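Bench Notes > Teleoperation > Candy transfer, bowl to cup

Wednesday, June 20, 2018

Task for this block is single-candy pick from the wide bowl, place in the small steel cup. Same task as in the January notes, but driven through the Dumberg handset instead of by hand on the arm. The January set had 188 demonstrations, all hand-guided, and most of the trouble in it came from the operator's wrist pushing the tool off its line during the last bit of the descent. Remote control removes that. It adds lag, and the operator has to get used to having no feel at all for contact.

Settings carried over from the Bakalis config without changes, except the speed cap, which I lowered by one step. Gripper force is at 3 on the Putier scale. At 5 the wrappers tear at the crimp and the next pick is of an empty wrapper, which teaches the policy nothing good.

First thing to write down is the approach. The wrist view is the one the policy will get, so the operator should drive from it for the final part of the move and use the fixed view only for the coarse part. With the fingers closed, the tips are easy to line up on a target but the depth is not. I kept stopping high, then creeping down in small steps. Those small steps end up in the log as real actions.
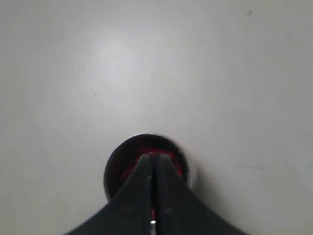

To cut down on the creeping, commit to a height before starting down and make the descent one stick motion. If the first try misses, back off to the height where you started and go again. Do not hunt sideways at the bottom. A recovery that begins from a clean height is worth keeping in the set. A sideways hunt at the bottom is not, and I marked those as rejects in Zovutley with the reason code "search."

The bowl is a harder pick than it looks. The candies are packed tightly and hold each other in place, so going straight down pushes a few aside and closes on two or three at once. What works better is to come in with a small tilt, open only as far as one candy needs, and let the tips settle between wrappers before closing. Then lift straight up and pause. The pause gives extras a chance to drop back into the bowl and not onto the table on the way over.

Cable slack matters at this reach. Check that the loops by the forearm are free before each block, and do not rotate the wrist past the soft stop to get a nicer angle. Take the pick from a different spot in the bowl.
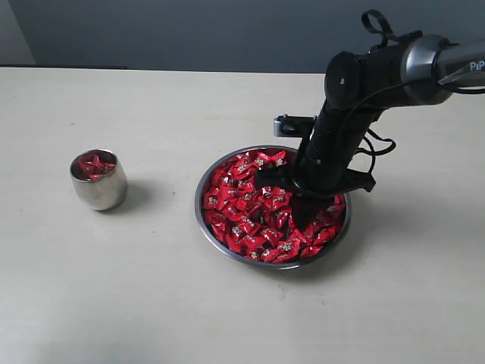

Should a pick that brings up two candies be kept as a demonstration? Keep it if the operator puts both back and picks again in the same recording; reject it if both go into the cup.

Log size note: the raw log for the block came to 926 entries before trimming idle time at the start and end of each run. Trimming is by stick activity only. I would like it to use joint motion instead – the handset drifts a little near center and the trim misses it.

On the place side, the cup opening leaves little room for error once the cup is nearly full. Two rules for now:

- Release above the rim, with the fingers vertical. Do not lower the tips into the cup.
- After release, go up first, then sideways. Going sideways early can catch the rim and move the cup, and then the fixed view calibration is off for the rest of the block.

Emptying the cup between runs should be on the reset checklist. A policy trained mostly on a full cup may learn to release too high when the cup is empty. I have not tested this.

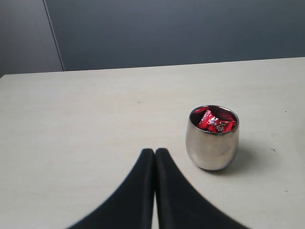
Wrist view, fingers closed, cup to the right.

Open items: try force 4 on the Putier scale. Rerun the trim with joint motion. Ask for a stiffer center spring on the handset, or widen the dead zone in the Dumberg driver if that is quicker. Compare with the January set only after the "search" rejects are taken out of both.

Last updated: same day, after trimming

Bench Notes – contact the Zovutley workshop desk | © 2018 Zovutley | Back to top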